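主题：Re: 桌面整理接龙（鼠标垫、书、线，什么都可以聊）
发件人：Lụa Đinh
收件人：Brarkgate 读书与书桌邮件组

大家好，Apolline 这个接龙开得太好了，我周末看完邮件就忍不住开始收拾！先把我的桌子放上来，原信引在下面，我接着逐条回。
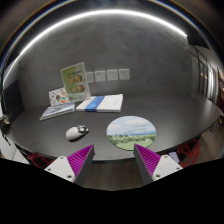 我搬到 Gredwood 这边以后一直没有好好弄过书桌，东西都是从箱子里拿出来随手一放，然后就在那儿待了好几个月。这次下定决心，周六一早泡了茶，把桌面上所有东西都挪到床上，擦了两遍，再一件一件往回拿。拿回来之前问自己一句：这个星期我用过它吗？没用过的进抽屉，或者进走廊那个“待定箱”。待定箱现在已经满了，哈哈，不过那是下一封邮件的事。

引用 Apolline Leclerc 的来信：

> 各位邻居、各位书友：
>
> 春天到了，我想发起一个小小的接龙。请每个人说说自己的桌子：多大，什么颜色，上面放什么，最舍不得收走的是哪一样。不用等收拾好了再写，乱的也欢迎！
>
> 我先开头。我的桌子长 160 厘米，靠窗，听起来很宽敞，可是有一半被字典占了。我算是那种一定要把纸质书摊在手边才能工作的人，所以每次整理到最后，都是把书从左边搬到右边，再从右边搬回左边。
>
> 几个问题想请教大家：
>
> 一、鼠标垫你们用大的还是小的？方的还是圆的？我那块旧的边都卷起来了，想换。
>
> 二、厚书平放还是立着放？我立着放总倒，平放又越摞越高。
>
> 三、深色桌面到底显不显灰？我在考虑换桌子，家里人意见不统一。
>
> 四、墙边那一条怎么利用？我总觉得桌子最里面那一截是浪费的。
>
> 接龙到月底为止，之后我会把大家的办法整理成一份，放到我们的 Ilia 共享文件夹里。
>
> Apolline

好，一条一条来！

先说鼠标垫。我投圆的一票，而且是风景的一票！我那块印的是田野，上面一截淡蓝的天，有一点云，远远一线山，下面全是绿油油的田和一排一排的树。买的时候纯粹是因为好看，结果用了以后发现圆的真的很适合小桌子，它没有角，不会跟别的东西顶来顶去，往哪儿推都行。缺点也有，手幅度大的人会滑出去，我先生用我的电脑就老抱怨这个。我自己主要是看稿子、翻网页，完全够用。Apolline 你要是画图或者打游戏，还是买大的长方形那种吧。

另外卷边的旧垫子先别扔！翻过来，用几本重书压一个晚上，我试过，能再撑一阵子。当然撑不了太久，该换还是换。

鼠标我倒没什么讲究，白色的，稍微带点粉，光面。光面的好处是一擦就亮，坏处是吃完饼干再去摸它，你自己都不好意思。我现在的习惯是每天收工前用眼镜布抹一下，就几秒钟的事。还有一个小心得：不用的时候把鼠标放在垫子旁边，垫子空出来，看着特别清爽。Kwadwo Antwi 上次说我这是自欺欺人，可是我早上坐下来看见一整片绿色，心情就是不一样嘛！

第二条，厚书。我坚决站平放！那本白色的大厚书在我桌上平躺着，放在靠墙那边的中间。立着放需要书立，书立又要占地方，而且太厚的书立久了书脊会歪，里面的纸往下坠，看着心疼。平放唯一要管住的就是高度。我给自己定的规矩是，桌上的书不能摞到挡住我看墙的视线（对，我就是喜欢看墙，灰灰的一面墙，什么都没挂，发呆特别好用）。超过了就得有一本回书架，没有商量。

说到书架，我那个小书架上有一本大部头，2,791 页，全套合成一册的那种，去年十月在旧书市集上抱回来的，一路抱得胳膊酸了两天。它就不可能上桌了，只能待在最底层。可是我每次路过都要摸一下。有没有人也是这样，买了一本其实不太会从头读到尾的书，但是看见它就高兴？

第三条，深色桌面。显灰，我不骗你！我的是很深的炭灰色，太阳斜着照进来的时候，一粒一粒看得清清楚楚。但是它也有它的好，浅色的东西放在上面特别精神，白书、白鼠标，一下子就跳出来了，找东西快得很。以前我用浅木色的桌子，白纸放上去就跟隐身了一样，一张收据能找半天。所以看你更怕哪个，怕灰就选浅的，怕找不到东西就选深的。我是后者。

擦深色桌面有个要点，布一定要拧得很干。太湿的话干了以后一圈一圈的水痕，比灰还难看。我先用微湿的布擦一遍，马上换干布再擦一遍，顺着一个方向走。清洁剂我基本不用，偶尔有胶印才滴一点点白醋。还有，前面的边如果像我的桌子一样是弧形的，记得把弧边也带一下，手腕天天搭在那里，那一条其实最容易脏，偏偏大家擦桌子都只擦平的地方。

家里人意见不统一的话，可以先剪一块深色的卡纸铺在旧桌子上，用一个星期试试看。这是 Prakash Shetty 教我的，他选沙发布料的时候就把布样铺在旧沙发上坐了好几天，我觉得特别聪明。

第四条，墙边那一截！这个我太有话说了。我以前也觉得浪费，拿来堆充电器、空信封、不知道哪里来的螺丝，越堆越往前长，最后我就在桌子的前半截办公。这次我给它安排了一个正经用途：只放纸。书、印刷的东西、正在看的资料，统统靠墙，其他一律不许进去。这样前面就是手要用的，后面就是眼睛要看的，伸手一拿就过来，看完一推就回去。分开以后桌子好像变大了一圈，明明还是那张桌子！

资料这块我还在摸索。薄的印刷品最难管，一张压一张，过两天就忘了底下是什么。我试过文件夹，放进去就再也没打开过；试过夹子，夹成一叠又不想翻。现在的办法很笨，每个星期天晚上全部拿起来过一遍，看过的进回收袋，没看的放回最上面。第一次过的时候，翻出一张过期的咖啡券，还有 Atinga 音乐会的节目单，我以为早就丢了，高兴得不得了。如果谁有更好的办法，一定一定要告诉我，我真的想学。

再补充一个 Apolline 没问到的：计时。我这次收拾用了一个小闹钟，每次只收 12 分钟，响了就停，去做别的，回来再收下一轮。我以前一收拾就是一下午，收到最后坐在地上看旧照片，什么也没收完。分成小段以后反而停不下来，闹钟响了还想再来一轮！推荐给和我一样容易走神的朋友。

还有预算的事，Yayra Kyei 私下写信问我是不是买了很多收纳的东西。没有没有，这次一样都没买。我之前看中过一套桌面抽屉，标价 900，放在购物车里看了好几个礼拜，收拾完以后就把它删掉了。东西少了一半，抽屉要来装什么呢？我建议大家都先收，收完再决定买不买，顺序反过来的话很容易给杂物买房子。

最舍不得收走的一样，我想了很久，还是那块圆垫子吧。书可以换，资料会走，垫子一直在那儿。冬天外面灰蒙蒙的时候，桌上有一小块田野，真的很好。

Yayra，你上次说要把缝纫机那张桌子也写进来，我一直在等！Kwadwo，你那张折叠桌也算桌子，不许赖。Prakash 如果还留着那些布样，能不能借我两块？我想试试窗帘的颜色。

对了 Apolline，共享文件夹我上次进去的时候找不到上传的地方，麻烦你看一下是不是权限没给我。不急，月底之前弄好就行。

祝大家收拾愉快！

Lụa
3月19日，写于刚擦完的桌子前

--
您收到此邮件是因为您订阅了 Brarkgate 读书与书桌邮件组。
回复本邮件将发送给全组成员；如只想回复作者，请单独填写收件人。
引用来信时，请保留与回复有关的段落。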